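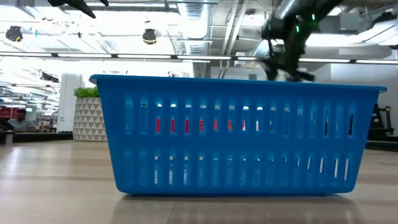
3 min read

Print | E-mail

The Blue Basket (and Everything That Ended Up Near It)

Hi all! I promised you a sorting post back in November and then did absolutely nothing about it, so thank you for your patience. I'm a basket person, I always have been, and the bright blue plastic one at the top of the page is my favorite kind. I have opinions about baskets the way other people have opinions about coffee, and you are going to hear a few of them now.

Sitting on the floor with something red in it
Blue and red together make me so happy. It's a rectangle with a bit of a lip all the way around, and the red peeks out through the upper slots in little streaks, with white and pale things right next to it. I love that you get a hint of what's inside without the whole mess being on display (my hall closet could learn from this).

The slots
Two rows of them, tall and skinny, with a solid blue band in between. Slots are my number one rule! I bought a solid-sided bin in Irstead once, filled it to the top, and forgot for most of a winter that my good gloves were in it. With slots I can glance down and know which basket is which. The lower row here shows mostly white, brightest toward the right end, so I'd be reaching for that one if I wanted the light-colored stuff.

The bottom edge
Nice and thick, sits flat. The sides come in a little toward the base, so the top is wider than the bottom, and I find that shape so much easier to dig around in. Baskets with perfectly straight sides make me skin my knuckles.

The floor
Pale wood grain with that blue on it, yes please. I sort on the floor every single time. Tables are too high, and the bed is a trap (you pile it all up, you get tired, and then where are you going to sleep?). A friend in Vunley swears by an old sheet spread out first, and I do that when there's anything crumbly involved.

The lights
A good long strip light across the ceiling is worth so much when you're sorting. I did my whole sock drawer by lamplight one evening and matched about 17 pairs of navy with black. Seventeen! I'm still finding them.

A few odds and ends, because people asked on the Branimgate post: I put heavy things in first and soft things on top, I stop filling a little below the rim, and I don't label anything. Color is my label. Blue is for whatever is still waiting to be dealt with, and yes, the blue one is always the fullest.

Next up is the linen shelf, if I can face it. Send me your basket colors in the meantime, I want to hear all of them!

Print this page | E-mail to a friend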